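Come try the Firkar hand gripper with me

Hi! I run tryouts for Stesia, and we're looking for people to put our new Firkar kit through its paces before it goes on sale. It's a hand-held gripper with two fingers, and you use it to pick up and move everyday stuff so robots can learn from how you do it. A session takes 4 hours, with a long break for lunch, and I'd love you to come to at least two.

No tech background needed! You do need steady hands, patience with small things (a computer mouse is harder to grab than you'd think) and a willingness to grumble out loud when the grip annoys you. Most of our tables are outdoors at the Astano site, so bring sunscreen. 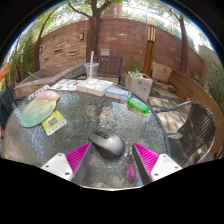 How to sign up

Send me a short note through the Stesia contact page and tell me which mornings work in January.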